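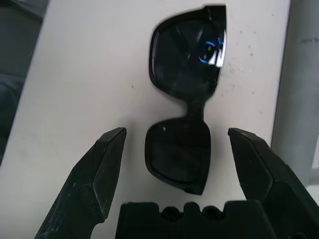

Light from the sun travels in a straight line until it meets something. Then it can bounce off, pass through or be soaked up. Dark lenses do a bit of all three. On a pair of black sunglasses you might see faint grey streaks and a bright blue ring in the dark lens. Those are reflections – light that has bounced off the smooth surface.

The rest of the light goes into the lens. The tint soaks up a lot of it and turns it into a tiny amount of heat. What is left passes through to your eyes, so the colours you see look darker.

Some sunlight is invisible. It is called ultraviolet, or UV, and it can harm your eyes. A dark tint does not always block UV, so ask an adult to check the label. Never look straight at the sun, even with sunglasses on.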